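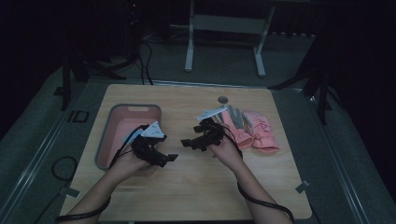 Hedbridge's kerbside clothes collection is coming, but where the clothes go is anyone's guess

News > Local > Waste and recycling

14 comments | 31 shares

Hedbridge households will be asked to put their worn-out clothes and bedding on the kerb from February, under a deal the council says will keep textiles out of the Fidton tip. Councillors voted the scheme through this week after a short debate in which the word "circular" got a good run and the word "contract" hardly came up.

The operator is Plinora, a collection company that already runs donation bins in a couple of neighbouring shires. It will supply bags, pick them up alongside the yellow-lid bins and take them to a shed on the Acheampong industrial estate for sorting. Anything wearable will be resold. Anything else will be, in the words of the council's papers, "directed to appropriate recovery pathways".

What those pathways are is harder to pin down. The papers don't name a single buyer, shredder or mill. They don't say what share of the bags is expected to be fit for resale, or what happens to the rest if the recovery market goes quiet, as it has been known to do. Asked twice for a list of destinations, the company sent a brochure.

Évan Boyer, Plinora's regional manager, said the details were commercially sensitive.

"We have partners we've worked with for a long time and they're comfortable with our material," he said. "Residents can be confident that landfill is the last resort."

He would not say how often the last resort gets used.

The council's case rests largely on a trial in which 764 households in Fidton were given bags and left to fill them. It is described in the papers as an outstanding success, on the grounds that most of the bags came back. That tells us people in Fidton own clothes they don't want. Nothing was published on what was in the bags or on how much of it found a second owner, and when I asked the council's waste manager, Amerley Tsikata, whether those records existed, she said sorting data "wasn't within the scope" of the trial.

She defended the decision to press on.

"If we wait for a perfect system we'll be burying doonas for another decade," Ms Tsikata said. "The pilot was about participation. Now we know people will take part, we can look at the next bit."

It's a fair point about the doonas. Textiles are a pain at the tip, where they wrap around machinery and hold water, and the landfill cell at Fidton is filling faster than anyone planned. Residents who ring the council about old bedding are currently told to put it in the red-lid bin. Op shops mostly won't take it. Doing nothing is a choice with a bill attached.

But Hedbridge has been here before. In 2006 the then council signed up to a soft plastics collection that was also going to pay for itself, and older residents will remember the bales sitting under tarps behind the depot until the operator folded and ratepayers covered the cartage. The councillors who voted this week were given no review of what went wrong that time. Several weren't living in the area.

Cr Kwadwo Frimpong was one of two to vote against. He said he supported the idea and couldn't support the paperwork.

"I asked who carries the risk if the sorted stuff can't be moved, and I was told it was unlikely to arise," he said. "I've bought a house. I know what it means when somebody tells you a clause is unlikely to matter."

The contract runs for five years. Under the version tabled, the council pays Plinora a fee for each household serviced, whether or not the household puts a bag out. There is no penalty tied to how much ends up in landfill and no requirement to publish tonnages, although the company has offered to provide what it calls an annual impact story.

Cr Frimpong's attempt to have quarterly figures written into the deal failed. The argument against it was that the extra reporting could put the price up. How much it could put the price up, the meeting wasn't told.

Mayor Ott Mets said residents were sick of hearing reasons not to try things.

"People want to do the right thing with a worn-out coat or a baby blanket," he said. "We're giving them an easy way to do it. I'd have thought that was something the whole chamber could get behind."

Padded items are where the scheme gets fuzziest. The draft flyer tells residents to bag "all clothing and soft furnishings, any condition", then further down asks them to leave out anything "heavily filled". Quilted jackets, cot bumpers and sleeping bags could sit on either side of that line. They're also among the most awkward things to recycle, given the shell, the filling and the trim are often three different fibres stitched together.
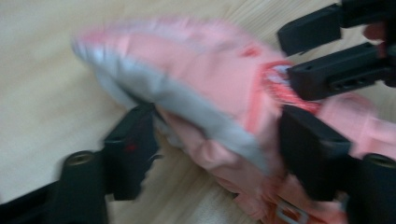

Pink padded fabric with a satin-look trim. The draft flyer doesn't make clear which padded items can go in the bag.

Umut Ertürk, who has run a clothing repair and alterations shop in Hedbridge's main street for years, has his own doubts about the "any condition" invitation. He spends a good part of his week putting new linings in old jackets and reckons a lot of what gets thrown out needs a zip and half an hour's attention.

"You tell people it's all being recycled, they stop looking at it," Mr Ertürk said. "They don't check the pocket, they don't check the seam. Into the bag. Feels good."

He said he had suggested a small repair voucher to the council instead, and had received a letter thanking him for his interest in waste.

There are places where kerbside textile rounds do work, generally where somebody weighs the bags at both ends and prints the answer. Hedbridge could do the same without tearing up the deal. The council has the power to ask for the numbers at any time, and Plinora has the option of saying no, since nothing it has signed says otherwise.

Bags will be letterboxed ahead of the first round. Residents in units will be told separately how their collection will work, once that has been decided. The final flyer is still being drafted, and Ms Tsikata said the wording on filled items would be "looked at".

The council's waste team is taking questions at the Hedbridge library from 5pm. A date was not available at the time of writing.

14 comments

Related
Fidton tip fees to rise again, council confirms
Letters: who asked for a fourth bin?
Library roof repairs pushed back to autumn
Acheampong estate truck traffic "manageable", says report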